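4.2 Comparison of the two grippers

Both grippers were mounted on the same Hedgate arm and driven by the same controller, so that only the fingers and the gripper body differed between runs. The Srour gripper has a slim body and long, stiff fingers. The Grudix gripper is wider, with a rounded housing, and closes with more force. Each was given the same set of reaching tasks inside desktop computers, 431 trials in all, with the chassis opened and the cables left in place.

The Srour gripper was easier to bring in between cables, but its fingertips bent sideways when they pressed on a lever. We lowered the closing speed to 20 per cent of full speed for both grippers after the first trials. The Grudix gripper held its line better. Its body hid more of the work from the wrist camera, and we had to plan the last part of each approach from an earlier view. In 63 trials the controller stopped the arm on its force limit before the target was reached, mostly near the memory slots.

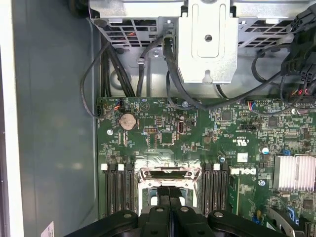 Octavio Huanca, research engineer, Sukham
Figure 6. Wrist camera view with the gripper over the processor socket. Banks of memory slots stand on both sides of the socket, and the load lever runs along the upper edge of its frame.

The socket was the hardest target for the wider body. The fingertip has to come down between the two banks of slots, and from the wrist the gripper covers part of the socket. We therefore kept the side camera for the tests in Section 4.3.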